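The Mug Tree
June
By Arnout Michiels

My aunt left me the mug tree and my cousin Tirko the house at Fellgate, and for most of that summer he behaved as though he'd had the worse of it.

"She promised me that tree," he said, standing in my kitchen with his coat on.

"It's a post with pegs in it, Tirko. You've got 4 bedrooms."

He looked at it the way other men look at racehorses. I should say that my aunt had rules about mugs. Dark ones hung, pale ones stood, and a small cup was never to be left the right way up, on account of dust. She had come from Dorkorholm, where dust was apparently a serious matter. She also kept a little bell on the table, which she rang when anyone got it wrong. I had the bell too. Tirko hadn't mentioned the bell, and I hadn't drawn his attention to it.

He offered me 300 pounds. I said I'd think about it. He went out to the car, sat in it for a while, and came back in with 400.

"What would you hang on it?" I asked.

"Mugs."

"Which mugs?"

He went rather pink. It came out that Mrs Hrynyshyn next door had told him the tree was Danish, signed underneath, and that one like it had fetched 916 at a sale. We turned it over together. There was no signature. There was a square of paler wood where a price sticker had been.

Tirko sat down. I made tea, and he drank it in silence and then, out of habit or grief, hung his mug back up without washing it.

I rang the bell.

He was very good about it, considering. He washed the mug, dried it and put it back on its peg with the handle the proper way round, and then he asked whether he might come again next month and do the others.
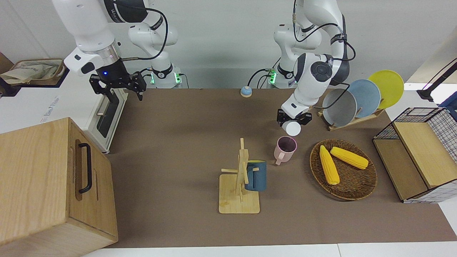
I said he could, as long as he brought his own tea towel. He has been every month so far, and he still thinks there's a signature on it somewhere.

Comments (3)

peg_and_post: My gran had the same rule about small cups. We never dared ask.

Lorna W: Team Tirko. Give the man his tree.

oldkettle: Would have taken the 400.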